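How to store markers and pencils on a craft table?

Dono
Posted in Desk and Craft Room

Hello all, I hope it is the correct section. I do paper cards in the evenings and my pens are always a mess. At the moment the markers and the red pencils live together in one round mesh holder, all standing up. When I pull one, three others come with it. Is it bad for the markers to stand like this, and what do you use?
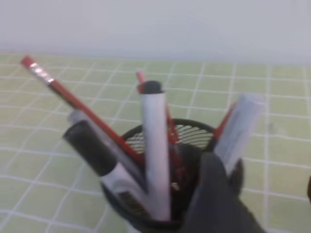 Clallance
Standing is not bad in itself, but the cap should be down if the ink is weak at the tip. For pencils it makes no difference. I would take a second holder – one for pencils, one for markers – and the pulling problem is finished.

For the pens you use every day, leave them lying on the mat. I keep mine next to a clear box, so I see what is inside without opening it.
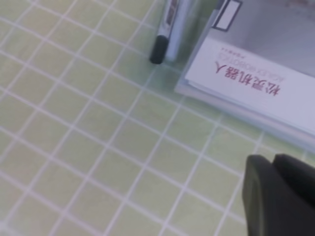
Marker and white pen beside the clear box

Drasow
just buy a drawer

Soler
I agree with Clallance about two holders. I would add one thing about the mat, if yours is also the soft kind with a grid. Mine was rolled for around 12 months and now it has small waves, so round pens roll away from me. I put heavy books on it over the night and it became better, though it is still not perfect. Do not use the iron, please.
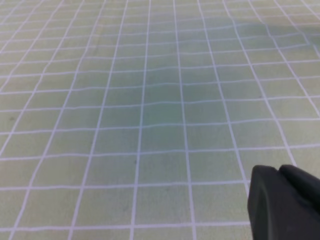
Related topics in Desk and Craft Room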